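Painting a corrugated metal ceiling in a basement workroom: spray or roll?

Posted by Immont_garage

I have a long workroom with a corrugated metal ceiling, white cross beams under it, and a run of pipes along one side, next to a brick wall. Everything overhead is white already, but it is an old coat and I want to freshen it up in June. My two worries are the ribs in the metal and the pipes. I got one price for having it sprayed and it was $3,000, so I would like to do it myself. The floor area is 368 square feet. Do I need to take the lights down? And is a roller any use on ribs?

floscombe_dave

Just spray it. Rent a sprayer for the day, cover everything, done by dinner.

Jong-dae Hyun

I did the ceiling of our shop with a roller and a brush. It took longer than spraying, but there was very little to mask. This was the order I worked in.

Cleaning

Turn the lights off at the breaker and let them cool. Vacuum the ribs with a brush head, then wipe them with a mild degreaser and go over them again with plain water. Dust sits on the top side of pipes where you can't see it from the floor, so run a rag all the way around each one. Scrape anything flaky and spot prime the bare metal.

Our ceiling is the same sort as yours, white ribbed metal with white beams across it, and the pipes bend down and across near the top of the brick.

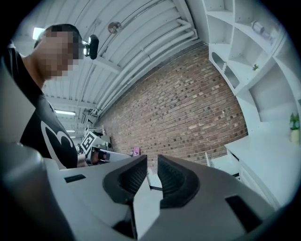
Painting

Cut in along the beams first with a two-inch angled brush. Then use a roller with a thick nap, 3/4 inch or more, and go along the ribs. If you roll across them you only hit the high spots. Work one section between beams at a time and finish it before you move the ladder.

Do the pipes last. A small mini roller is fine on the straight parts, but the elbows need a brush. Check what each pipe is before you paint it, and never paint sprinkler heads or valve labels.

I left the light fixtures up and masked them with paper and tape. The flat finish paint came to $195, including a second coat on the beams.

mags_r

Agree with the long nap. I would add that flat paint hides dents in the metal much better than satin. Measure the ribs too, because the real surface is larger than the floor area and you will run short if you buy for 368.

Comments

Immont_garage: Thanks, going with the roller. Did you prime the whole thing or only the bare spots?

Jong-dae Hyun: Only the bare spots. The old coat was sound.

pkl193: What about the top edge of the brick? Mine always ends up with white smears.

Jong-dae Hyun: Wide tape pressed into the joints, and a damp rag in your pocket.

floscombe_dave: Still say spray it.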